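Our group spent most of May on the Bastari project, which asked how small household things get put back (or don't get put back) on a shared table. Philomena Bawa kept our notes and I did the timing, and between us we logged 208 tries at the white table, more than we ever thought we'd have the patience for!

We picked light, simple things to start with — a cream-colored piece made of three stacked rings was everyone's favorite — and gave each one plenty of room.

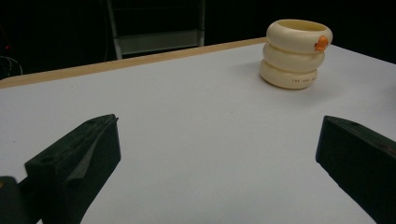 Each round took 6 minutes, and we changed the starting spot every time so that no one could get too comfortable. Things set down close to the wooden edge were slower to deal with, and we had to throw out 55 tries from the first Tuesday after we mixed up our sheets.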